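**Subject: Re: [cell-planning] Arm budget for March, where are we at?**

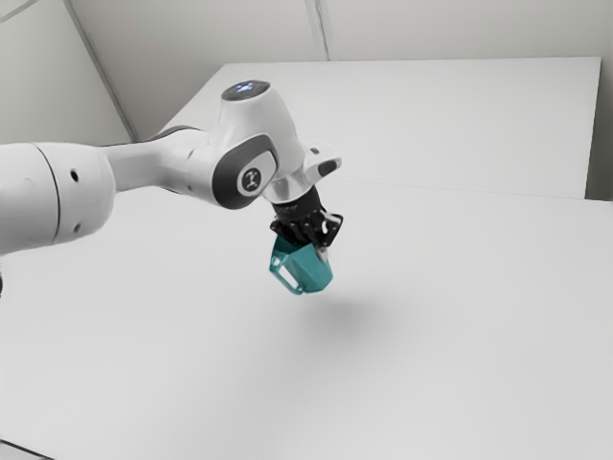
*Render: Selamawit Kumsa, Sopacua simulation*

Hi all,

Great news from my end, the simulated cell is up and I've been playing with it all weekend! The white arm is lifting the teal part over the front table, with the raised section behind it. It's only a sim, I know, but it has already changed what I think we should order, so please have a read before the quote lapses.

On December 11, 2023, Chaltu Negash wrote:

> Can someone tell me what we're asking for in March? I have the Katberg quote for the arm and one gripper, and a line that says "tooling, misc" with $2000 beside it and no explanation. Sorley will want to know what misc means. Also, do we need the second gripper now or can it wait for next year's money?
>
> Chaltu

Chaltu, fair question about misc, that was my line and it was lazy. What I had in mind was spare finger tips, a mounting plate, cabling and a bit of freight. I've gone back through it and the tips and plate come to $819 from Mastska. The rest was me guessing at cables and freight, so I'll get real numbers for those and send you a proper breakdown.

On the second gripper: leave it out for now. I was the one pushing for it, so I'm happy to be the one to drop it! The part has that flat top edge and sloping sides, and I'd assumed we'd want a wider gripper just for it. After trying the standard one in the sim I'd much sooner spend the money on fingers. They're cheap to change, and we can have new ones cut in our own workshop if the first shape is wrong. A sim won't tell us much about grip on the real plastic, mind you, so I'd like four sets of tips in the order and not two.

Things I'd still like in the March request:

- the arm and one gripper, as per Katberg
- four sets of finger tips and the plate
- 20 hours of an electrician's time, which none of us had put in anywhere
- a proper table, not the old bench from the paint bay (it rocks, and the arm base needs something solid)

Could whoever has the floor plan check the aisle behind the back section? I've modelled walls close in behind it and I'm not sure I have the real clearance. If it's tighter than I've drawn, we may have to turn the whole cell around, and then the cable run gets longer and my freight-and-cables guess is even worse than it was.

I can share the sim file with anyone who wants to have a go. It runs fine on my old laptop, and moving the table costs nothing, so do your worst!

Cheers,
Selamawit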